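4.2. Tonal shifts in viewer reviews

The second part of the corpus was taken from the review pages of the Clekadham film forum, where members write about genre cinema of the 1980s and 1990s. We collected 545 reviews, of which 292 treat a comedy with action elements and the remaining texts treat melodrama, horror or crime films. Reviews shorter than one paragraph were left out. The forum does not ask its members to give a star rating, and for this reason the opinion of the writer had to be read from the text itself.

Each review was divided into segments according to the scheme of Karamanlidis, in which a new segment begins when the writer changes the aspect of the film under discussion. The scheme has 5 categories: plot, acting, design, rhythm and tone. The category of tone caused the most disagreement between our two coders. A sentence such as "the jokes stop and the film becomes sad" can be understood as a remark about plot or about tone, and the original scheme gives no rule for this situation. We decided to code it as tone when the writer names a feeling, and as plot in all other cases.

The category of design was also made wider than in the earlier work. It includes sets, costumes, lighting, color and the objects which are placed before the camera. Many reviewers mention these together in one sentence, and to separate them would have produced segments of only a few words. A setting of several elements, in which a basket, a bowl and a plate stand on a green cloth before a dark one, is shown in Figure 3.
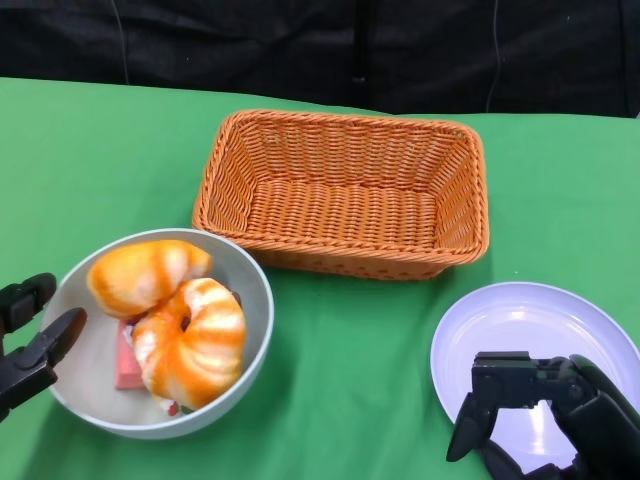
Figure 3. Orange woven basket on a green tablecloth, with black backdrop.

In 217 of the 545 reviews the writer describes at least one sudden change of tone. Contrary to our expectation, such a change is not usually presented as a fault. The writers often warn the reader of it in the first paragraph and then praise it near the end, in particular when they discuss Hong Kong or Italian productions. For American films the same change is more often called a mistake of the script. We cannot say from this material if the difference comes from the films or from the habits of the forum, where the first group has been admired for a long time.

A second observation concerns the position of the design segments. In reviews of a negative character, they tend to stand directly before the final judgment, and they function as a kind of concession: the film is weak, but the photography is beautiful. Rustance, which was the annotation tool used in this stage, keeps the order of the segments, so the pattern could be checked for every text. In the pilot study we had worked with Alla, where the order was lost on export, and the pattern remained hidden.

One limitation must be mentioned. Members of the forum are able to edit their reviews after publication, and our copy was made in June. Some texts may therefore have been changed by their writers after they read the opinions of others. The effect of this on the category of tone is discussed in Section 5.3, together with the results of the second coding.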